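Der Ruhestandsplaner von Skadia nach einem Winter Gebrauch

Mein Mann und ich haben noch ein paar Jahre bis zur Rente, und trotzdem saßen wir im Januar wieder mit Zetteln da und stritten uns freundlich über die Frage, wo wir eigentlich alt werden wollen. Meine Kollegin Mafalda Garcia hat mir dann den Ruhestandsplaner von Skadia empfohlen, ein Programm, in das man Renten, Ersparnisse und Wohnkosten einträgt und das einem ausrechnet, wie weit man damit an verschiedenen Orten kommt. Ich war skeptisch (ich bin bei solchen Sachen immer skeptisch!), habe es aber doch gekauft.

Die Einrichtung hat mich einen ganzen Abend gekostet, was zum Teil an mir lag, denn die Renteninformation steckte natürlich im falschen Ordner. Die Fragen sind verständlich gestellt, und wer etwas nicht weiß, darf das Feld erst einmal leer lassen. 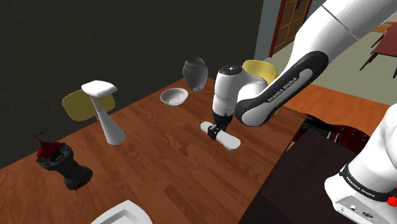 Sehr gelungen finde ich den Ortsvergleich. Wir haben unsere jetzige Wohnung gegen ein Häuschen in Bavska gerechnet, von dem mein Mann seit Jahren schwärmt. Mit unseren Zahlen kamen wir hier auf monatliche Ausgaben von 3623 Euro, dort auf 3045 – und plötzlich war das keine Träumerei mehr, sondern ein Gespräch, das wir in Ruhe führen konnten. Man kann auch Heimfahrten zu den Enkeln eintragen, das hatte ich so noch nirgends gesehen.

Weniger glücklich bin ich mit der Krankenversicherung. Dafür gibt es nur ein einziges Eingabefeld, und wer privat versichert ist oder ins Ausland zieht, muss sich die Beträge selbst zusammensuchen. Auch der Ausdruck ist eine Plage: 36 Seiten, davon etliche mit Tabellen in einer Schrift, für die ich zwei Brillen bräuchte.
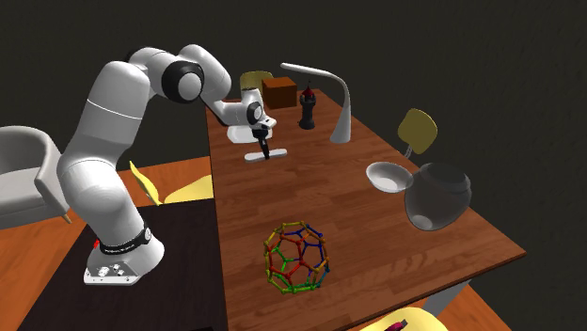 Roboterarm in Weiß an einem langen Holztisch, Computergrafik

Der Kundendienst dagegen war eine Freude. Eine Frau Entili hat mir am Telefon geduldig erklärt, wie man die Inflation für jeden Posten einzeln einstellt, und mich kein einziges Mal gehetzt.

Bleibt der Preis von 200 Euro, und da habe ich schon geschluckt. Wer nur wissen möchte, ob die Rente für die Miete reicht, kommt mit Papier und Bleistift gut zurecht. Wer aber ernsthaft über einen Umzug nachdenkt und zu zweit entscheiden muss, dem kann ich das Programm ans Herz legen. Vier von fünf Sternen von mir, den fünften gibt es, sobald die Schrift größer wird.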